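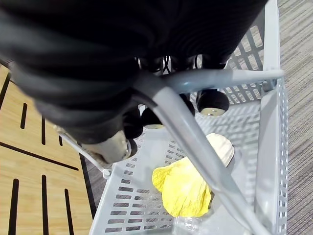
Danuta Wierzba

Textile Care, handout for unit 2
Color fastness and why dyes move

In the last unit we spoke about fibers. Now we look at the dye inside the fiber, and at what can make it leave.

A dye is fast when it stays where it was put. We test fastness separately for washing, light, rubbing and sweat, and a fabric can be good in one test and poor in another. Many students write "this fabric is fast" in the report. Please always write fast to what.

Dye classes you must know

Direct dyes are held in cotton by weak forces. They are cheap and easy to use, but they bleed in warm water, and a white fabric in the same load will take some of the color.

Reactive dyes make a chemical bond with the cotton. After dyeing there is always a part that did not react, and it must be rinsed away. If the mill rinses too little, the first washes at home will bleed, even when the dye itself is very good.

Vat dyes are made soluble for the dyeing and then become insoluble again inside the fiber. Their fastness to washing is very high. Indigo belongs here, but it stays mostly near the surface of the yarn, so it rubs off.

Disperse dyes are for polyester. Watch them at high ironing temperatures.

The wash test

We sew the colored sample to a strip of undyed cloth and wash both together. Afterwards we compare two things with the gray scales: how much the sample changed, and how much the strip was stained. Grade 5 is the best and grade 1 the worst. Half grades are allowed. Do the grading in the light cabinet, never at the window.

Case for discussion

The Trillurby laundry received 1,000 yellow napkins from the supplier Collness. They were washed with white tablecloths, and 704 of the napkins had to be returned for uneven fading. The tablecloths became slightly cream. Which dye class do you suspect? Which test would you ask the supplier to show before the next order?

Bring your answer in writing, half a page. The Jukside samples are in the second drawer, please put them back in their envelopes.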